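About Dellby Soil and Water

Dellby is a small company that helps farmers to keep their soil covered, fed and in its place. We are working mostly with mixed farms, where there are some cattle or sheep, some grain, and usually one creek which gives everybody a headache after heavy rain. Our office is in the town of Liao, above the feed store, and the door is on the side street.

How we started

The company began as a seed-sharing group between neighbours. Each autumn the members bought rye, vetch and clover together, because a full load was cheaper than many small bags. After some seasons the neighbours were asking more about the advice than about the seed, and so the group became a business. We still organize the seed order every year, and it is open to farms which are not our clients.

Today we have 16 people on staff. Most of them grew up on a farm or are still living on one, and during harvest you may find that your call is answered from a truck. 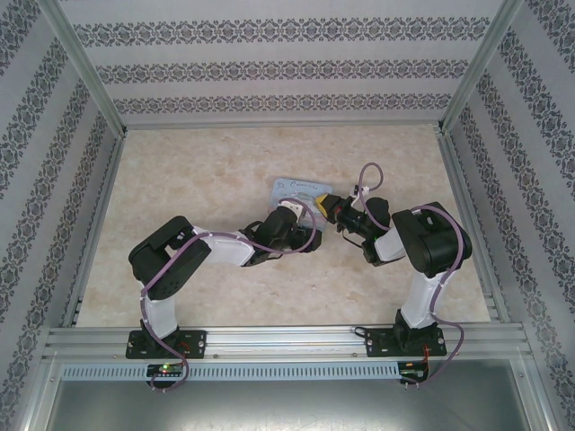
What we do

Cover crops. We choose the mix together with you, after we have looked at your rotation, your equipment and your last three years of yields. We do not sell one mix for all fields.

Creek banks and buffer strips. Willow, dogwood and native grasses hold a bank much better than broken concrete. We make the planting plan, order the plants and come back in the second spring to replace what has died.

Grazing plans. Moving the herd more often is more labour, and we say this openly at the first meeting. We help you to decide how many paddocks your family can really manage.

Soil testing. Samples are taken in the same spots each time, so the results can be compared. You receive the full lab report and also a one-page letter in everyday words.

Up to now we have helped to put 3698 hectares under winter cover. The smallest field in this total is a market garden behind a school.

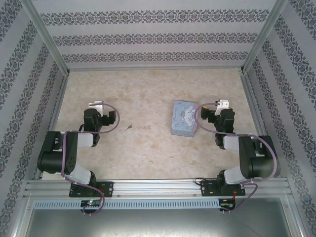 Two arms on the rail, facing each other.

The Rolorlow farm

In the Rolorlow valley we rent 700 acres, and there we try things before we recommend them. Some trials fail. The year we seeded radish too late, it was a poor sight from the road and we heard many comments about it at the curling rink. We published the results anyway, with the costs.

Visitors are welcome on the farm on the first Monday of each month from May to September. Please bring rubber boots and leave your dog at home, as there are sheep in most of the fields.

Floltlow field notebook

Floltlow is our record-keeping program. It was made for our own staff, who were tired of losing paper in the wind, and later the clients asked to use it as well. You write down what was seeded, grazed or spread, and on which day. It works without a signal and sends the records when you are back at the house.

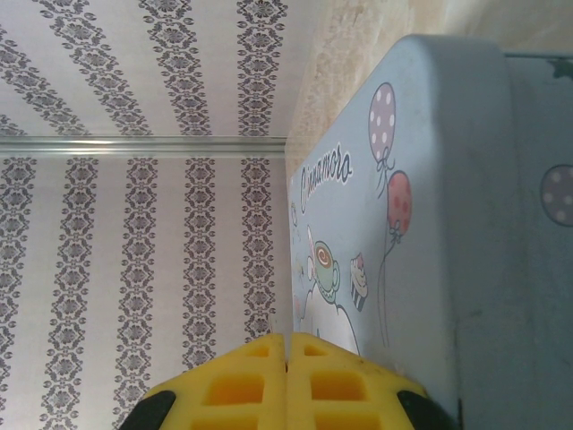

The program is included in the yearly fee, and if you leave us your records go with you as a plain spreadsheet.

How we work with you

The first visit is free and takes a morning. After it we send a written proposal within four weeks, with a price for each part, and you can accept one part and refuse the others. We do not take commission from seed or fertilizer dealers - our income is from the fees and from the seed order only.

We have 4 field advisers, and your farm stays with the same one unless you ask for a change.

Working at Dellby

We hire two summer students each year, and the applications are open in February. A driver's licence is necessary. Experience with fencing is a good thing to mention in your letter.

Office hours are 8 a.m. to 4:30 p.m. on weekdays. During seeding, please leave a message and we will call back in the evening.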